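Workshop notebook, July 2025
Moving the green table

Third go at the layout for the Grinel corner. The plan on the wall says the light green table fits between the shelving and the door with room to spare. I doubt it. Whoever drew the plan measured the top and forgot that people have to get in and out past it.

Carry method: one at each short end, hands on the edge, nothing left on top. The Handero sheet says to lift by the frame only, never by the top. Fine in theory, but the frame sits too far in to reach without stooping, and everyone grabs the top anyway. I don't trust the screws for that. They were tightened in December and have not been looked at since, as far as the log shows.

The top is plain and matte, with faint marks on it. Sirko cleaner is supposed to take those off. I have heard that before and would like to see it done on a corner first.

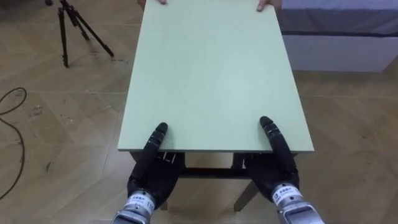
Checks before it goes back into use

Screws under the top, all of them. Last entry just says "ok", which tells me nothing.

Feet. If it rocks, pack the foot properly – no folded card this time.

Gap to the door. Plan says 46 and I want it measured with the door open. If we get less than that, the table goes back where it was and the shelving moves instead.

Nesia quoted 3000 for a new table on wheels. Seems a lot to avoid a short carry, and wheels bring their own trouble on this floor. Not signing for it until the corner has been tried for 18 days.

Still to do: find the long tape, correct the plan.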